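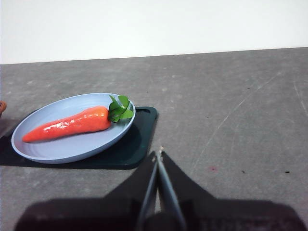
Fleltum opens workshop doors for a day of robot kitchen work

People in Pomotden had a chance to see robot arms handling plates, chopping boards and toy vegetables in August, when Fleltum held its first open day at the former bus depot on Jimosari Road.

The company, which moved into the depot last year, let in visitors from 10am until 4pm. It counted 1322 through the gate, more than it had planned for, and the queue reached the car park entrance by late morning. Groups of 22 were taken round at a time, with each tour lasting 20 minutes.

Most of the interest was in the kitchen project, known as Nugroho. Staff are teaching an arm with a two-fingered gripper to do small jobs at a table, such as picking up food and moving it from one dish to another. The arm works from a small camera fixed close to the gripper, and its pictures were shown on a large screen so that people at the back could follow.

The food is all pretend. The orange carrot with its leafy green top was the favourite with younger visitors, and it spent much of the day going on and off a light blue oval plate. A guide told one group that real carrots had been tried in the spring but went soft under the lamps and varied too much in size. Toy ones can be used for months and wiped down at the end of a shift.

Plates are harder than they look, the guide said. A raised rim gets in the way of the fingers if the arm comes in too low, and a shiny surface can throw back light into the camera. The team changes the position of the plate and the board between runs so that the arm does not simply learn one spot on the table.

Not every attempt came off. During the 11am tour the arm dropped the carrot twice before setting it down at the third try, which drew a round of applause. In the early afternoon the demonstration stopped for a short while when a cable had to be changed, and the groups waiting were sent on to the machine shop first.

Visitors aged 9 and over were allowed to guide the arm themselves, using a pair of hand controls at a separate table. The aim was to lift a toy vegetable and put it on a plate. Names were taken at the door and all the places had gone before noon. Several parents asked for the age limit to be lowered next time, and the company said it would look at whether smaller controls could be found.

Questions at the end of the tours were mainly about jobs. Fleltum said it had no plans to sell a machine that would take over a whole kitchen, and that the first use it had in mind was in places where meals are plated in large numbers, such as hospitals and schools. It is also talking to a group that supports people who have trouble gripping things at home. Both are a long way off, staff said, and the arm is still slow. Moving one item can take longer than it would take a person to lay the table.

The company was also asked about noise, which has been a sore point with people living behind the depot since the extraction fans were put in. It said the fans would be switched off at 7pm from next month and that a quieter set was on order. A plan of the site, including the new bike store and the changed delivery entrance, was on show in the reception area, and comment cards could be left in a box there.

Elsewhere in the building, visitors could see the machine shop where brackets and gripper parts are made, and a store room with shelves of kitchenware used in the project. The company buys most of it second-hand and said it would be glad of plastic plates and bowls in plain colours. It does not need any more mugs.

Parking caused some trouble. Cars were left on both sides of Jimosari Road through the middle of the day and the number 9 bus was held up for a time. Fleltum has said sorry to residents and will ask to use the field next to the sports ground if the event is held again.

A second open day is being considered for the spring. Schools that would like to bring a class before then can write to the reception desk at the depot. Visits last an hour and a half, are free of charge, and are limited to 22 pupils. The building has step-free access from the yard, but the machine shop gallery can only be reached by stairs.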